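4.2 What changed for the workers at the folding station 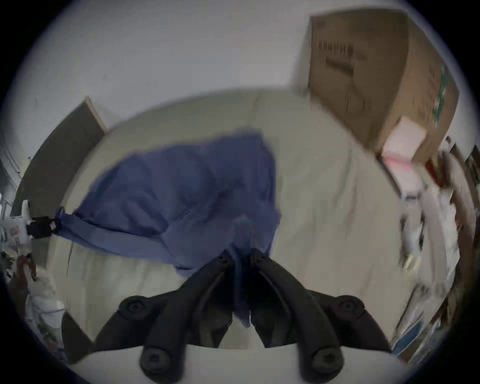

Figure 3. Work with a hand-held gripper on a blue cloth.

Before the project, the folding work at Plaleck was paid by the piece. The laundry serves small hotels and two nursing homes, and a worker who knew the cloths well could reach the daily target before the afternoon break. When the company decided to prepare the automation of this station, the workers received hand-held grippers and were asked to do part of their normal tasks with them. Many of them told us that the first difficulty was to find the right place to take hold. With the bare hand they feel where the cloth is doubled and where it is single. With two gripper fingers, as in Figure 3, they have to gather a fold between the tips and judge by eye if it is enough. For people with long experience this meant to become a beginner again, and several of them did not like this feeling.

The management had expected complaints about speed. In our interviews, speed was mentioned less than we thought, as the piece rate was stopped for the hours with the gripper and replaced by a fixed hourly pay. What the workers discussed more was who owns the knowledge. Loubna Morsy, who has worked at the station longer than the others, described it in this way: "I show the tool how I do it, and later the machine does it. Then what do I show?" Her supervisor, Nele Fuchs, gave us a different view. For her, the recorded work was the first occasion on which the company looked at folding as a skill, and she used it to ask for a higher pay grade for her team. At the time of writing this request was still open.

We also observed a change in how the workers speak with each other. In the former arrangement, every person had a table and there was little reason to look at the table of the neighbor. With the grippers, two workers often stood together and compared where to pinch a large cloth so that it does not turn around itself. Some of these small methods received names, for example "the short corner" and "the second hand." These names were later used in the training of new employees, also for the folding which is still done by hand.

Not all effects were welcome. In the weekly forms, wrist pain was named more often in the weeks with long gripper sessions. The company answered by limiting one session to 40 minutes, with a change of task after it. Vikas Shakya, the elected representative of the workers, had asked for this limit already in July, before the first forms were collected, and he considered the answer late. We agree with him that such a limit should be part of the plan from the beginning.

Our results differ here from the case of Collow, which we describe in Section 4.3. There the machine was installed without any participation of the workers, and the talk about skill did not take place. We can not say from two sites which way leads to fewer lost jobs. At Plaleck no worker had left the station because of the automation when our study ended, but three of the people we interviewed were looking for other work.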